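I finally paid off the last of my moving costs this Thursday, all $684 of it, and I celebrated by buying a very fancy cheese. Worth it!

When I moved to Flornwood I figured I'd planned for everything (I had a spreadsheet, people). What I forgot was all the little stuff. Shower curtain. Trash cans. A second trip with the van, which was another $200 I did not have. So I put myself on what I called the no-fun budget, and it lasted two whole months before I cracked and got takeout from Gautam, that noodle place by the bus stop. No regrets, those dumplings are huge.

What helped most was moving a little money over every payday, before I could talk myself into a new lamp. 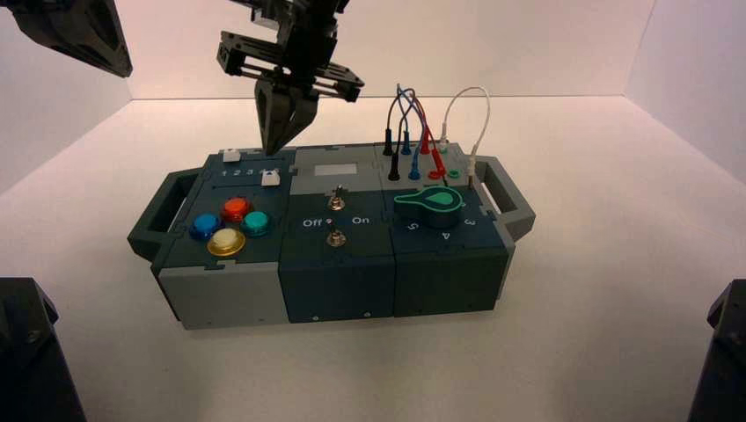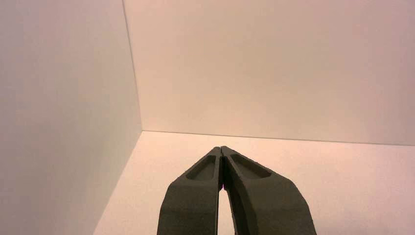 I'm keeping the payday habit going, only now it goes into a jar-type account for a trip to Stunia in November. If you've been, tell me where to eat! And whether I need real boots, because mine leak.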